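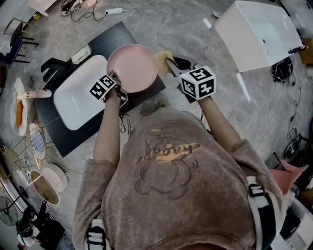
Hedholm Hand-Held Grippers: A Month at the Sink

I've been putting off this review for a while, partly because I wanted to be fair and partly because I kept changing my mind. The Hedholm pair is the third set of hand-held grippers I've spent real time with (I wrote up the Perron set last spring, and the older Drumville ones before that), and it's the first that made me want to keep going after lunch. So if you're in a hurry, there's your answer: I like them a lot. If you're not in a hurry, get a coffee, I have opinions about the triggers.

A little background on how I test. I do dishes. Other people stack blocks or fold towels, and I've done both, but a plate and a sponge will tell you more about a pair of grippers in ten minutes than a morning of blocks will. One hand has to pin down something flat and slick, the other has to hang on to something soft and still push with it, and the two have to stay out of each other's way. My usual job is a pink plate at the edge of the basin, left jaws on the near rim, right jaws holding a fluffy yellow sponge up against the far side. I ran 154 takes of that and its cousins in September, with Sylvie Charbonneau doing 36 of them so it wasn't only my wrists talking.

First, the grip. The black jaws close evenly and they stay closed! I can't tell you how nice that is after the Drumvilles, which had a way of relaxing just when you leaned into a scrub. With the Hedholms I could press down on a rim and feel through the handle whether I had it or was about to send it skating. Thick rims are easy. Very thin saucers still slide on me if I come in at a steep angle, and I ended up tipping my wrist lower than felt natural until it became a habit.

Sponges were the happy surprise. The Perron jaws pinch so hard in the middle that a soft sponge folds up like a taco and you end up scrubbing with the gripper itself, and these spread the squeeze out better. I did find that you want to take the sponge about a third of the way in. Any less and it twists, any more and you've got no sponge left to wash with.

Now the marker cubes, and this is where I get grumbly. They sit on top of each unit, white with the usual black patterns, and the one on my right gripper is the larger of the two. Tracking was very good. I lost the right hand only when I rolled it way over to get under a bowl, and it came back as soon as I straightened up. But that bigger cube takes getting used to. For the first few sessions I kept knocking it on the faucet, and I finally started turning the faucet off to one side before each take. Wayne Boychuk, who has longer arms than I do, never hit it once and was no help at all.

Comfort is good, with a footnote. The handles suit a medium hand, and I could go most of an hour before my thumbs complained. Sylvie has small hands and found the trigger reach a stretch, enough that she wrapped the grip in tape to build it up. Hedholm sells one handle size at the moment. I wrote to ask about a smaller one and got a friendly note from Marlene Arsenault in their support office saying it's been requested before, so maybe!

Calibration takes about 3 minutes if you've done it before. My first try was a good deal longer, mostly my own fault for skipping a page in the booklet, which is short and clear apart from the section on jaw zeroing. Close the jaws fully, hold them there, and wait for the second beep. The booklet only mentions one.

The pair costs 1,110 dollars, and that is more than I paid for the Perrons. For blocks and boxes I'd save the money. If your work has anything slick or squishy in it, I think the Hedholms earn the difference, and I've already passed my Drumvilles along to Zachary Wong, who needed a practice set and doesn't mind a loose jaw.

Next month I'm moving on to mugs and lids, and I'll add a note at the bottom of this page if the triggers wear.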